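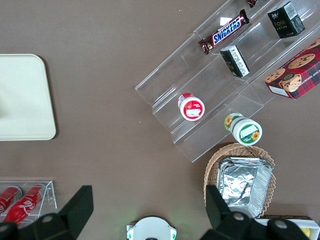

Home & Kitchen Reviews

Clear tiered display stand: six weeks of snacks, jars and fingerprints

13 January 2020
By Debora Marras

We use cookies to improve your experience on this site. By continuing to browse you accept our cookie policy.

I bought this stand for one reason, which was that I was sick of digging for the good chocolate. My snack stuff used to live in a deep drawer under the coffee maker, and everything small sank to the bottom and stayed there until I moved the drawer liner. So when Tomine had their clear acrylic risers marked down I ordered the tiered one, brought it home to the brown table in the back room and started piling things on it.

Let me get the looks out of the way. It's pretty! Acrylic can look cheap, but the edges on this one catch the light nicely and you really do see the stuff and hardly the stand. I've got a Snickers up on the top tier, and it looks like something you'd pay hotel prices for. The little round red-and-white jar sits on a lower step, and I can read the lid from where I stand without picking anything up, so that alone has cut down on the rummaging (mine and everybody else's).

Now for how it handles different shapes. Boxes are great. I have a couple of black ones, one bigger and one smaller, and the small one is perfectly content lying on its side. Candy bars are fine if you lay them at an angle. Squat jars, no problem at all. The bigger cylinder jar with the sunflowers and the green lid border is where I ran into trouble – it wants more depth than the steps have to give, so it ends up down at the lower edge, only partly on the stand. Same with the chocolate chip shortbread, which comes in a wide red plaid box and overlaps the side. If most of what you own is cookie boxes, measure before you buy. I didn't, and I own a tape measure.

Cleaning is my other gripe. It shows every fingerprint. Vitale makes a spray that's supposed to be safe on acrylic and it does a decent job, but a soft damp cloth got me to the same place for free. Don't use paper towels. I did that in the first week and there are 2 faint scratches on the front step that I now look at every single morning.

Putting it together took no time, there being nothing to put together. You peel off the film, which clings like crazy in the corners, and that's it. Mine came from the Denusach warehouse with a chip-free edge all the way around, though my friend Carmela Santoro ordered the same one and had to send hers back for a crack along the bottom. The replacement was fine and they paid the postage.

Some things still work better off the stand, and I've stopped fighting it. The Coke cans lie on their sides in their own small clear holder, which looks like it belongs to the set even though I bought it separately. The wicker basket catches whatever has no shape, like foil containers. And I keep a cream tray with rounded corners off to the left for carrying things out to the couch – it goes so well with the brown tabletop that I've quit putting it away.

Would I buy it again? Yes, at the sale price. At full price I'd want steps an inch deeper and maybe a little lip at the front, because a candy bar will slide if you bump the table with your hip (I bump the table a lot). I'm giving it 4 stars out of five. I may pick up a second one in March when I redo the bathroom shelf, where it would only have to hold small bottles and I'd have nothing left to complain about except the fingerprints.

Contact | Copyright Promo Home Reviews | Back to top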